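Hidthorpe Repair and Reuse Group
Minutes, regular meeting on the desktop tower refurbishing plan

The chair opened by asking whether the August minutes could be approved. They were, with one correction: the towers from Forden were described as "ready to use." Two members objected to the wording and it was changed to "received."

1. Parts handling

The bench lead proposed that every tower be laid on its side, stripped of processor, memory and hard drive, and the parts kept in a gray tray beside the case. Several members doubted the tray earns its bench space. A shoebox has served until now, one said, and nobody has shown a part was ever lost from it. The bench lead answered that the drive stands upright in its own slot and the processor has a square recess, so a missing part shows at a glance.

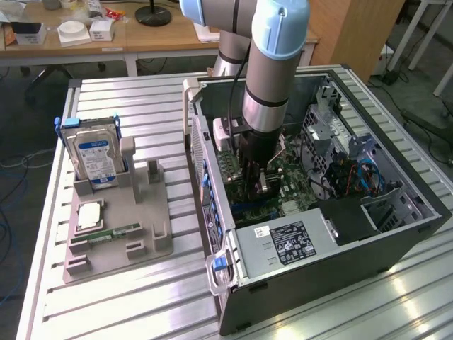
Hidthorpe, 2020-12-24

The meeting accepted the tray on trial. The member who spoke for the shoebox asked that her doubts be recorded, and they are.

2. The Kaushik offer

Kaushik has offered 46 more towers at no charge. The secretary asked what "no charge" covers — hauling is ours, and so is getting rid of whatever fails. Storage at Korkisville costs 60 dollars a month and is close to full. No vote taken. The secretary will ask for a list of models before anyone agrees to anything.

3. Memory

Discussion of whether to match memory modules or put in whatever is on hand. One member thinks matching is fussy. Another pointed out that mixed sets have come back to us before.

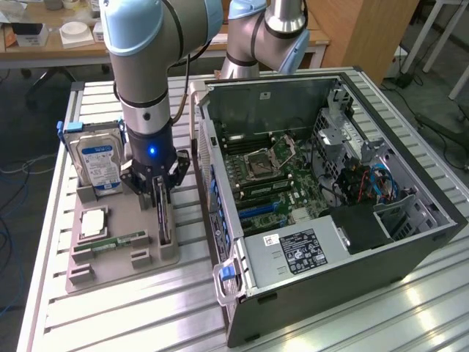

Question from the floor: Who decides if a module goes back in a case or into the scrap bin?
Reply: The person who tests it, and they initial the sheet for that tower. A module with no test result stays out.

The floor was not fully convinced that the sheets get filled in. Left open.

4. Money

Balance stands at 3778 dollars. A request for 600 dollars for replacement drives was cut to half, the rest to be looked at again when there is a record of how many drives fail. The bench lead called this slow. The chair agreed that it was.

5. Other business

Screwdrivers are to go back on the rack. This was also agreed in August.

Next meeting to be set by email.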